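When Amancay Cáceres moved to Tatwood, she did not know how to say "leaking" in English. Now she repairs old kitchens there, and she has a waiting list until August.

"I learned the words from the customers," she told me. "They pointed, I repeated. After one year I could also argue about the price."

She prefers to save old tile. A new counter is quicker, she said, but many people in Tatwood grew up with theirs and they want to keep it. The grout is the slow part. For one kitchen in Sedden she needed 4 days only for cleaning the lines.
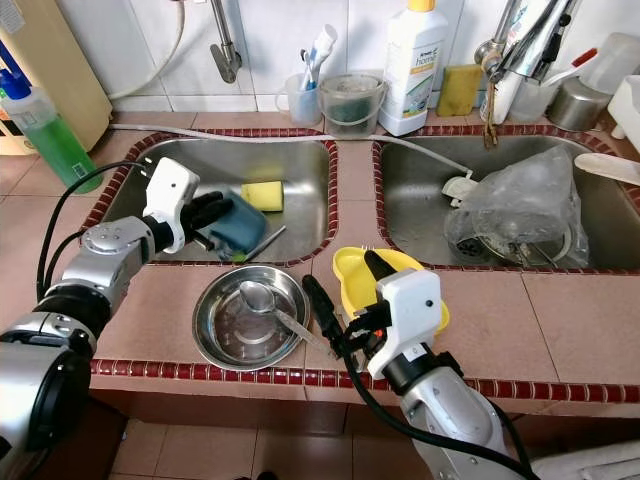
Huiling Liang remembers it differently, and told me that the work in Sedden took longer and that Amancay came back two times without asking for more money.

Amancay laughed when I repeated this to her. "Maybe it is true. I don't write down those hours."

Her last bill was 1,548 dollars, and 500 of it was for the plumber. She would like to learn that trade too. "But first I must finish the list," she said.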